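Exit tickets, second attempt

I changed how I run exit tickets in December, and enough people in the department have asked about it that I am writing the procedure down once.

The old version was a half sheet of paper with three questions on it, handed out with five minutes left. Students wrote whatever would get them out the door. I sorted the sheets that evening, and by the next lesson the information was stale. In the fall term I logged 999 tickets. I acted on 79 of them. That ratio was the reason for the change.

The new version has one question. It goes on the board at the start of the period, so students know what they will be asked. They answer on an index card with their name on the back. I read the cards during passing time and put each one in one of 3 piles: has it, has part of it, does not have it. No grade is recorded.
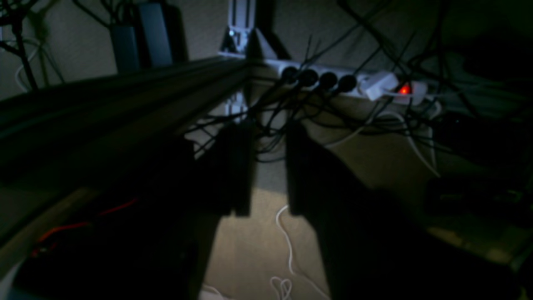
The sort takes me under four minutes for a class of 29. Elsie Te Moana, who teaches the same course across the hall, gets it done faster by reading only the last line of each card. I tried that and misplaced too many students who had written a correct answer after a wrong explanation.

The middle pile sets the next day's opener. I pick one card, copy it out in my own handwriting with the name removed, and the class repairs it in pairs. The third pile becomes a small group at the back table while the others start independent work. Group membership changes daily, which has cut down on complaints about being put there.
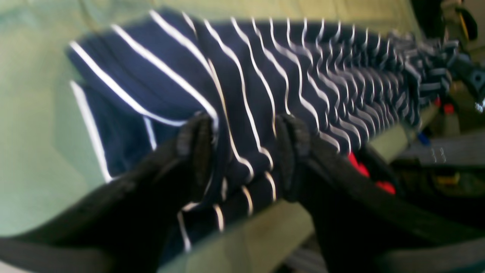 Writing the question is the slow part. "What did you learn today?" returns nothing usable. A question has to be narrow enough that a wrong answer tells me which step failed. For the unit on repeating patterns I asked for the rule behind a design, and the vague wording got me vague cards. Now I name the object: given navy cloth with thin white pinstripes, state what repeats and what you would measure to describe it. Students who wrote "the stripes" went in the middle pile. Students who wrote "the distance from one stripe to the next" were done.

Doaa Lahlou asked whether this works with a shorter period. Her school, Sernside, runs 40-minute blocks. I would keep the card and drop the pair repair to every other day.

Two problems remain. Absent students miss both the card and the opener, and I have no good fix. Also, I am going through index cards quickly. Gun-woo Wi uses scrap paper cut to size, and I will probably switch when this box runs out.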